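Lutanden Repair Library Opens Its Doors in November With 194 Tools, a Parts Wall and Free Help for Anyone Who Asks

LUTANDEN – After nearly 3 years of planning, fundraising and a whole lot of sweeping, the Lutanden Repair Library will open this November in the former Dulo shoe store on Cheng Street. Residents will be able to borrow tools, hunt for spare parts, and sit down at a bench with somebody who knows how to get a drawer running or a lamp working again.

The opening collection holds 194 tools, all of them given by people in town. There are hand drills, clamps in every size, two sewing machines, a bicycle stand, soldering irons and a set of wood chisels that came from the old Corkon boatyard. Anyone with a Lutanden address can borrow up to four items at a time for two weeks, free of charge. Membership takes five minutes to set up at the front desk, and kids under 16 can join with a parent or guardian.

"We asked people to look in their garages, and wow, did they look," said Peiyu Jiang, founder of the Repair Library. "One Saturday-morning kind of box after another came through the door. I'd open one up and find a plane somebody's grandfather used, still sharp, wrapped in a dish towel. I can't wait to see these things back in people's hands."

The project grew out of a series of fix-it evenings Jiang began hosting in her own kitchen. Neighbors brought toasters, coats with broken zippers, wobbly chairs and (more than once) the same accordion. When the evenings outgrew the kitchen they moved to the school cafeteria, where 123 people turned up for the last one before summer. The line for the sewing table went out into the hallway!

The new space has 30 seats at long workbenches, good overhead light, and a front window wide enough to show off finished projects. The back room, once the Dulo stockroom, still has its original shoe shelves. They turned out to be just the right depth for small drawers, and they now hold the parts wall: hinges, brackets, knobs, casters, springs, lamp sockets, buttons and screws, sorted by type and size. Visitors can take what they need for a repair and are welcome to drop off useful leftovers in return. 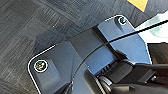 A plastic bracket with two screws. Small hardware is welcome at the parts wall.

"People throw out a perfectly nice cabinet over one missing bracket," said Jiang. "I've done it myself, and I still think about that cabinet. So bring the little stuff! Bring the jar from under the sink. We love the jar."

Repair evenings will run twice a month, starting at 6:30 p.m., with separate tables for sewing, bikes, furniture and small appliances. No sign-up is needed for the first three tables. Appliance repairs do need a reserved spot, and each person may bring one appliance per evening. Gas-powered equipment and microwaves can't be accepted.

A beginners' series is also planned for the winter. The first sessions will cover patching drywall, replacing a zipper, sharpening kitchen knives and fixing a flat tire. All materials are included, and no experience is expected.

The opening celebration begins at 10 a.m. with coffee, a tour of the benches and a table of half-finished projects looking for new owners. The accordion will be there, and its owner has promised to play it.

About the Lutanden Repair Library
The Lutanden Repair Library lends tools, shares spare parts and hosts free repair evenings for residents of Lutanden and the Corkon shore. It is supported by member donations and is open to everyone.

Media contact
Peiyu Jiang, founder
Lutanden Repair Library, Cheng Street, Lutanden
Interviews and visits before the opening can be arranged at the front desk.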